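The Long Road Through Stutari
A trading game ate my November, and I'd like it back

I should say up front that I don't like trading games. I've sat through plenty of evenings where somebody swaps a cube for another cube and looks terribly pleased about it, and I've mostly spent them thinking about crisps. So when Marwan Qaisi put Stutari on the table and told me it was about moving salt over a mountain, I very nearly went home.

I stayed, because it was raining and Marwan had made soup. We finished just before midnight and I asked if we could set it up again!

Stutari is the second design from Snežana Radonjić, whose first game, Kallance, was a dry little auction thing that I admired and never wanted to play. The new one is published by Jarkix and comes in a long, flat box that doesn't fit on any shelf I own (it's living on top of the wardrobe). Two to four of you run mule trains between the coast and the high town of Stutari itself, buying low, selling high, and paying whoever got to the pass before you.

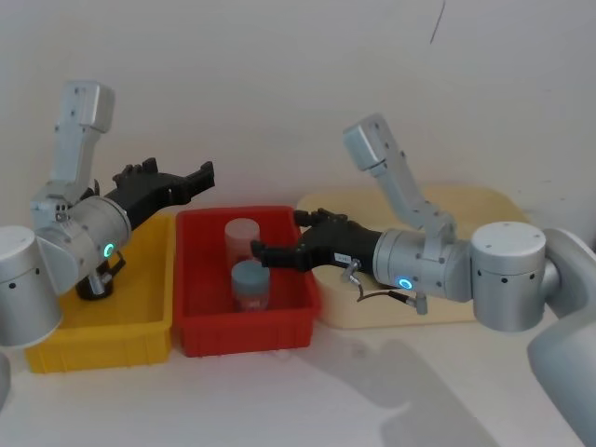

The pass is what hooked me. There's a single track over the top, and the first player to park a mule there each season sets the toll. Set it too high and everyone takes the coast road, which is slow but free, and you've wasted a mule. Set it too low and your friends stroll past you with a full load of salt, whistling. You write your toll down before you know what anyone is carrying, so you end up staring at people's faces and remembering what they bought three turns ago.

Jad Issa, who normally plays everything as if he's late for a train, spent so long over one toll that I washed up. He came back with a price of 2. We all went over the pass. He's still cross about it.

Scoring is in coins, and the numbers get silly. My best total so far is 1285, which I was telling everybody about until Arnulfo Espinoza, playing for the first time, made 2256 by ignoring salt altogether and carrying letters. Letters! They pay next to nothing, but they weigh nothing either, and if you string enough of them together the town starts giving you favours. I'd read that rule aloud to the table and hadn't taken in a word of it.

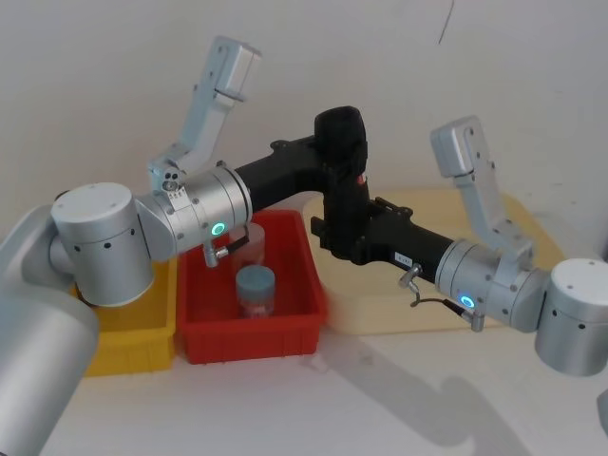
Slow starts, big decisions: a table is where Stutari wins you over.

I rang Radonjić to ask about the letters, and she laughed for quite a while. They were in there from the first version, she told me, when the game was only about the post and was called Daher, after the innkeeper in it. Her testers liked the mountain and were bored by the envelopes. She put the salt in, kept the innkeeper as a card, and left the letters for anyone stubborn enough to try them.

"I don't balance them very hard," she said. "If somebody wants to be a postman, I'm happy for them."

Daher is my favourite card in the box, as it happens. He'll store your goods over winter and charge you for the privilege, and the charge goes up if he's already storing somebody else's. I have lost two games to that man.
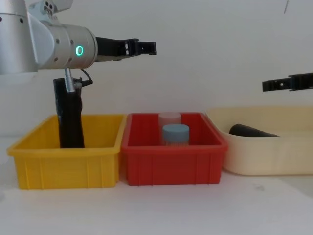
4 min read

It isn't perfect. The rulebook explains winter twice, slightly differently each time, and we had to vote on it. The brown mules and the red mules look the same under a warm lamp, so Somtochukwu Oyewole has painted white socks on one set of hers, and very smart they look too. And I wouldn't bother with two players. The pass needs a crowd. With only one opponent you can work out the toll fairly easily, and the whole thing turns into sums.

With four, though, it's a joy. It's loud, which I didn't expect from a game about freight, and there's always something to do when it isn't your turn, even if that's just telling Jad to hurry up. Allow a full evening for your first go and put the salt where nobody's sleeve can reach it.

Jarkix has a small expansion planned with a second pass in it. I've asked Radonjić whether the innkeeper gets a rival over there, and she wouldn't tell me.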